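3 min read
7 comments

TICKET: Storage cabinet, upper door will not stay shut
Site: Nodbridge, upper floor
Status: Resolved, in the sense that everyone has stopped writing to me

Reported problem

Upper door on the gray metal cabinet swings open on its own. Requester says it "does it at people." Requester also says the door was fine before the cabinet was moved over from Cleltville in October. Everything was fine before it was moved over from Cleltville, if you believe the tickets.

First visit, 9:30 am

Closed the door. Door stayed closed. Told the requester it was fixed and got as far as the stairs before I heard it open again.

Tried the latch by hand. The tongue moves freely and springs back as it should. Cleaned it anyway, as there was something sticky in there I chose not to identify. No change.

Checked the hinges. One screw was loose, so I tightened it. The door now swings open more smoothly.

Second visit, 2 pm

Brought a level, which I should have done the first time. The cabinet leans forward and a little toward the hinge side. The feet are adjustable but someone at Cleltville had wound them all the way in, possibly to fit it in the van. Two of them had seized. Penetrating oil, a cup of coffee, more oil.

Took out anything heavy before tipping it back. There was a full box of Asis label tape, 320 labels to the roll, and not one label in the building that says what is in this cabinet. Removed box. Also removed 26 hanging folders for a filing cabinet we no longer have.

Wound the front feet out by seven turns each and checked again. Level front to back, still slightly off side to side. Put a shim under one corner, cut from the lid of a Tomoana biscuit tin. It is a good shim and I would ask people not to tidy it away.

Third visit

Door stayed shut for about 30 minutes, then opened while I was writing this ticket up as closed. The strike plate was bent inward. Bent it back with pliers and filed the edge where it had been catching.
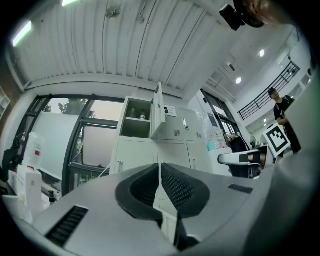
The upper compartment does not need to be full to be useful, and I would like it kept light from now on. Two small bottles on a shelf is about the right load, and the boxes can stay stacked over by the water jug, where they bother nobody's latch. Please don't move the folders back in. They are in the recycling and they are happy there.

Test: opened and closed the door 30 times. Latched every time. Walked heavily past it, as requested by the requester, who then walked heavily past it as well to be sure. Still latched.

Follow-up

Requester reports that the lower doors now feel "too tight." I have tried them. They feel like doors. Logged as a separate ticket - low priority, very low - and I will bring the file next time I am up there.

If the upper one starts again, check the shim before calling me.

2 shares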